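The Rule of the Quiet Bell
A short story from the Melix School reader

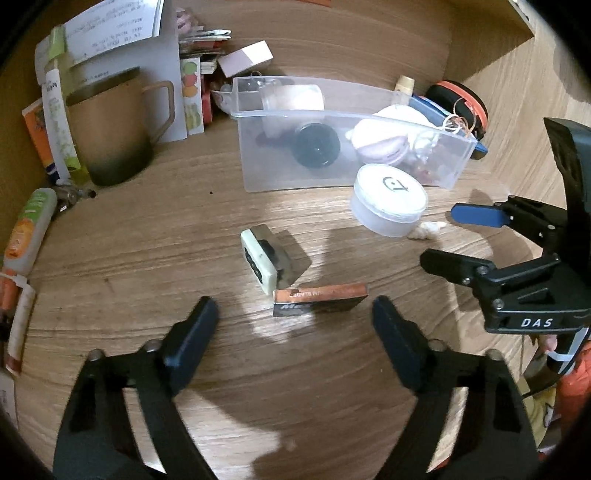
A small box on a wood-grain surface.

Pupils of the Melix School are reminded that the bell in the east corridor is to be rung by the youngest pupil present, and by no other person. So read the first line of the school rules, and for 40 years it was read aloud each September by the head teacher, who did not look up from the page.

The rule had been made after the flood at Plumov, when 1,431 people slept in the classrooms and the adults could not agree on who should speak first. A child rang the bell. The adults stopped talking, and the child asked when supper would be. It was entered in the minutes that the question was a fair one.

In the year of this account, the governors received a letter from the district office at Hegde. The office had reviewed the school's policies and wished to know what value the bell was meant to teach. It offered five headings, from which the school was to select one. A reply was required by the end of the month.

The governors met on a Tuesday evening. One favored Respect. Another favored Responsibility and spoke for some time. The head teacher observed that the bell had been rung for fire drills, for lost mittens, and once for a heron on the roof – and that none of the headings mentioned herons. The matter was put to a vote, and the vote was tied.

At that point the bell rang.

The governors went out into the corridor. A girl from the first-year class was standing on the bench with the rope in her hand. Her mother cleaned the hall on Tuesdays, and the girl had been told to wait. She was asked, with proper courtesy, why she had rung it.

"You were all talking at the same time," she said. "I could hear it through the door."

The governors returned to their seats. The chair asked each member to speak in turn, beginning at the window. It took until nine o'clock. The girl was given a chair and a biscuit, and was permitted to remain as an observer.

The reply to Hegde was 2,000 words long when it was first drafted. The copy that went out by the Morkik mail van the next morning was a single sheet. It stated that the school had considered the five headings with care, that it wished to select none of them at present, and that an officer would be welcome to visit on any school day and hear the bell.

An officer came in the spring. She was the newest person in the building, and there was some discussion in the corridor as to whether that made her the youngest.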